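Korport say they want Echevarría back before the December window

The club's weekly note has it that the winger is "close." Close to what, it doesn't say. He has played 612 minutes since the injury and started just two of the last 24 matches.

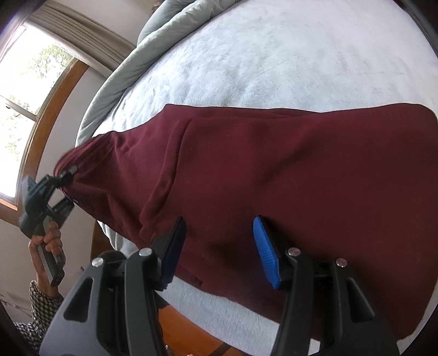

By Demetrio Cordero
July 20, 2026

Supporters have heard this before. Last season's comeback drew 2,292 to a reserve game at Comar, and he came off at halftime. I'll believe it when his name is on the team sheet, and Fokell still want a fee up front.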